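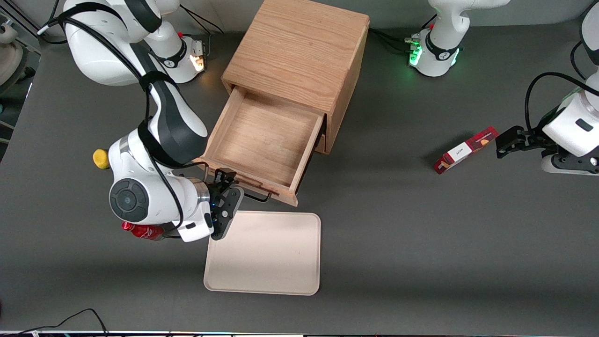
Oak cabinet, drawer open. Red box next to it.

10th January

Drawer runners and finish, notes so far. Writing this up fast before I forget what I changed.

Started on the sticking problem again. Skellex waxed samples vs bare oak vs the Gruber hard oil. Bare oak is fine when the shop is dry and awful when it isn't, we knew that. The waxed ones run nice for the first stretch and then go gummy at the back third of the travel. Think the wax is picking up sanding dust. Cleaned one with a rag and a bit of spirit and it came back, so dust is my best guess.

Hard oil: two thin coats, a day between. Cut back with 320 after the first. Forgot to on sample D so D is rough, ignore D. Or keep it as the bad one for comparison, whatever.

Cycle counts. Opened and shut by hand with the 3 kg bag inside.
Bare: started to squeak at 200
Waxed: dragging by 880
Oiled: stopped at 900, no change I could feel. Arm gave out before the runner did.

Chaiwat thinks the counts mean nothing by hand because everybody pulls crooked once they're tired. Fair. But people at home pull crooked too, and the racking is what wears the front corners. Want to keep a crooked-pull test in some form. Maybe a weight on one side of the front? He's going to sketch something.

Side clearance. I'd been planing to a loose fit and it feels cheap, front wobbles when it's all the way out. Tightened up on the last two and left the back end a hair narrower than the front. Much better. Goes in easy and firms up as it closes. Should of done this from the start. Rub pencil on the sides first, slide it in and out, plane only the shiny spots. Don't chase it with the belt sander, took too much off one and it's scrap now.

Bottoms: the panel on the Dranov order cupped. Grain was running front to back, my mistake, cut list said side to side. Flipped it on the next one, glued at the front edge only, one screw in a slot at the back. Leave it alone till April and see where it has moved to. Pencil line on the underside marks where it sits today.

Glue. New bottle from Rekley grabs way quicker than the old one. Had a dovetail half home and it just stopped. Got it closed with clamps and bad language but there's a gap on the left side, inside face. Filled it w/ a sliver. For next time: dry fit, tape the insides, glue the tails only, have the clamps set already. Don't answer the phone.

Cyrill asked about stops. Options:
- block glued behind the front rail, simple, ugly if you look under
- turn button on the back, comes out when you want it to
- leather pad on the back panel, quiet, but the drawer front ends up wherever the pad says

I like the turn button plus a thin leather pad. He wants just the block bc it's quick. Not settled. Made one of each, they're on the shelf over the bandsaw, go and slam them.

Smell: linseed inside the drawer is still strong. Customers put linen in these. Shellac inside from now on, no oil on any inside face. Thin coat, wipe on, two is plenty. Oil on the runners only, and mask the edge so it doesnt creep.

Moisture meter battery is dying, so the readings from this morning are no good. Not writing them down. Redo before gluing anything else.

To do
more 320, nearly out
sharpen the low angle plane, it's tearing on the reversed grain
ask Chaiwat for the side weight sketch
reply to Dranov re the cupped panel, offer to swap it
second coat on E and F
find the good marking guage, was on the end bench

Next entry: shellac test pieces, if they've hardened.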